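Notebook, picking cell
21/01/2022
Morenike Ogbonna

Big day for the house rules! Ineke and I finally sat down with the Benano checklist and cut it from 37 lines to 13, and I reckon people will read it now (I never got past the first page of the old one myself).

What stays, no arguments: reduced speed whenever anyone is inside the tape, one person holding the pendant, and that person doesn't chat. Cable check before the first move of the day, by hand, wrist rotated both ways. Yaroslav wants slack looked at with the tool right down at the floor of the bin as well as at home position, and he's right, that's where it pulls.

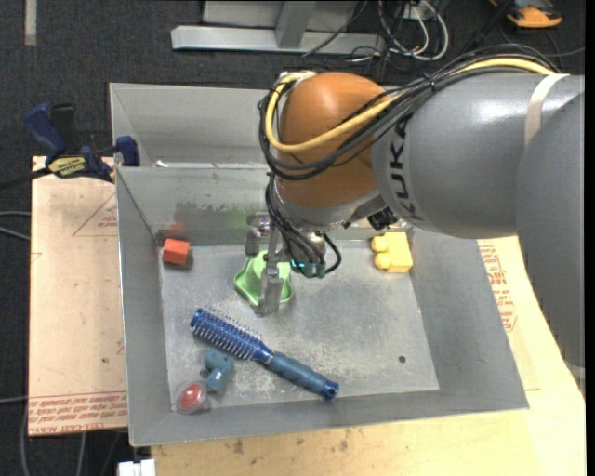 Clamps are the other thing I'm really pleased about. The old rule said "secure the bin", and everyone had their own idea of secure. New wording: clamp on, handle tight, push the bin with your palm, and if it moves at all you start again. Lovely and short.

Still open:
- Floor contact. Vira says stop at any touch, I say allow a light touch for flat things. Try both on the Lolten set, 70 picks each.
- Who signs off a changed speed limit. Two names, I think.
- Bin layout goes in the log before a run, odd shapes included. Khrystyna-Mariia has a colour code for this that I like a lot.

Ineke is typing up the clean copy. Ask the Gorcombe crew if they want it too.

Recent entries
Sirko gripper: finger wear
Pendant training, second go
October stop-button tests
Tape lines and where to stand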